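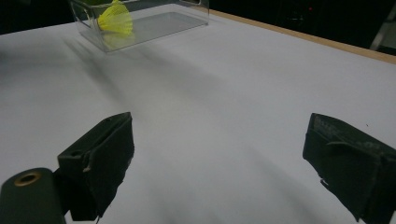 I have a confession to make: I bought another badminton racket. That makes four, and I've been playing for less than two years! My husband found it behind the coats and just sighed.

Anyway, the new one has me thinking about string tension, a thing I ignored completely until this spring. When I started out I played with whatever the factory put on, and I blamed my arm for every clear that dropped at midcourt. Then Firdevs Karaca, who strings for half the people at the Bemus Street gym, pressed her thumb into my string bed and asked if I was catching butterflies with it. She restrung it at 22 pounds while I ate a granola bar in the hallway, and I got the racket back the same night.

What a difference – the sound alone was worth it. My drops got shorter, my serves stopped floating, and I quit apologizing to my doubles partner after every rally (well, almost every rally). If you're newish like me, please don't jump straight to 28 because some tall guy on court three swears by it. I tried his racket and my elbow complained for a week. Low 20s is plenty while your swing is still figuring itself out.

A few people wrote in asking about plastic shuttles versus feather ones. I still practice with plastic. They fly a bit differently, sure, and they drop flatter at the end, but I'm hard on shuttles and I'd go through a tube of feathers before my coffee got cold. I save those for league night.

Speaking of which, league starts back up in September, and we're hoping to get the Tralton folks to come over for a friendly before then. If you want in, reply to this email and tell me whether you'd like singles or doubles. Bring water, the fountain by the locker room is still broken.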